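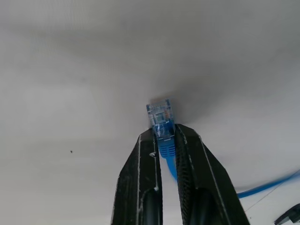

FEATURES / MAKERS & WORKSHOPS

Two Arms, One Green Bin, and the Plug That Ate My Summer

526 shares | 3 comments

I have terminated a lot of Ethernet cable in my life. I ran most of the drops in the Tustside building, where I've shared a workshop since my garage got too small to turn around in, and I can push a plug into a jack in the dark, behind a filing cabinet, while talking on the phone. So when I decided to build a two-armed robot that could do the same thing on a tabletop, I figured I'd be finished by spring.

It's now September, and I'd like a word with whoever designed the RJ45 latch.

If you've never thought hard about a network plug (and why would you?), it's a mean little object for a machine. It's clear plastic, so cameras tend to look straight through it. It only goes in one way up. It has a springy tab on one side that you and I squash without noticing. And it has a cable hanging off the back, with opinions of its own, that will swing the whole plug sideways the second you pick it up from the wrong spot.

My first plan was to grip the plastic. Bad plan! Hard fingers on hard plastic gave me a plug that squirted out like a watermelon seed. The boot is a much better handle. It's ribbed, it's got a bit of squish to it, and the ridges on the inside of the fingers bite into it nicely. I moved the grip point back by the length of my thumbnail and my March got a whole lot better.

Then there's the second hand. I went back and forth on whether I needed two arms at all, and for weeks I tried to get by with one and a clamp. The clamp works fine if the jack is always in the same place. But the whole point, for me, was that I could drop the parts on the table any old way and let the robot sort itself out, which means one hand has to steady the block while the other brings in the cable.

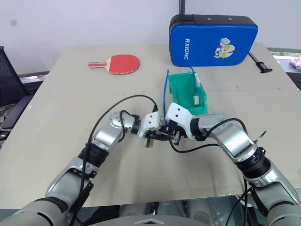

Getting two grippers to work that close together without bumping wrists is a job all its own. The software I run for the arms is called Zurnari, a hobby project with a small, grumpy, wonderfully helpful forum, and its collision checking is pretty cautious out of the box. It wanted the hands a full fist apart. I spent two weekends shrinking the safety margin a hair at a time with my palm over the stop button – my neighbor at the next bench said I looked like a contestant on a quiz show.

Cables are the other headache, and I mean the robot's own. Every wrist needs power and data, so every wrist drags a black loop around behind it. Too short and the arm yanks it at full reach. Too long and it flops onto the table and sweeps the parts off. I've re-tied those loops more often than I've tied my shoes this year. What finally helped was letting them arc up high over the forearm with plenty of slack and fixing them only at the ends.

The tabletop took some fiddling, too. Bare tabletops bounce light around in the afternoon, so I've gone with plain beige for the work surface and I clamp it down at the back. It's picked up smudges and I've stopped wiping them off. The parts live in a green bin with low walls, the kind you'd keep screws in, and I tip it around between runs so that the arms don't get lazy and learn one angle. Same reason there's other stuff left out, like the ping-pong paddle. A robot that can only find a connector on a perfectly clean table isn't going to last long in any workshop I've ever belonged to.

How does it learn? Mostly by being shown. I steer the arms through the job by hand, the computer records it, and after enough rounds it has a go by itself. My first batch was 400 rounds, which is a lot of evenings and a lot of podcasts. I was sure that would do it. It got the pickup down beautifully and then waved the plug around in front of the jack like it was trying to flag down a cab.

The trouble was me. I'd been doing the last inch too fast, in one smooth shove, so there was hardly anything in there to learn from. I went back and slowed everything down: reach, open wide, close on the boot, pause, line up, pause, push. It felt silly. It also made for far better practice material, and I'd tell anybody starting out to go slower than feels sane.

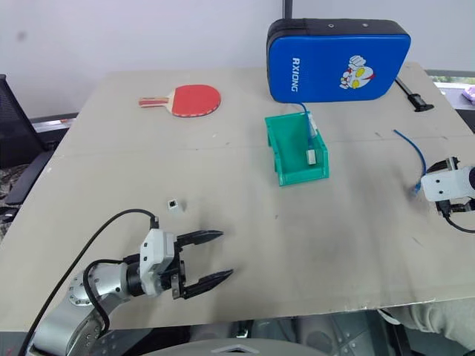 Aoife Dolan
Contributing Writer, Home Automation

I should talk about the fingers, because people ask. Mine are long and black with tapered tips, and they're scratched white along the edges from all the times I've driven them into things they shouldn't have met. The taper is what lets them get down inside the bin without hitting the walls. I tried a stubby pair from Naltier first. They were stronger, sure, but they couldn't get into a corner to save their lives, and the corner is where a small white block always ends up.

What would I do differently? I'd put a camera on the wrist from day one. For ages I only had the one up top, looking down past the arms, and right when the plug got close to the jack the hand was in the way. With a little camera down at the fingers you get the plug and not much else, and that turns out to be the view you want for the last inch.

I'd also buy more cable. Latches snap, boots slide back, and a plug that's been pinched a few hundred times doesn't behave like a new one. I keep a drawer of spares now, and I swap in a fresh one as soon as the click starts to sound mushy.

Next up is pulling the plug back out, with that awful latch, which I've been putting off. I've got a sketch for a fingertip with a little ridge on it, and a friend over at Lenihan has offered me time on their printer. If it works I'll write it up. If it doesn't I'll probably write it up anyway.

RELATED STORIES
– Taming Cable Slack on a Moving Arm
– Is Your Workbench Too Shiny for a Camera?
– We Tried Three Ways to Label a Parts Drawer
– A Beginner's Guide to Sharing a Workshop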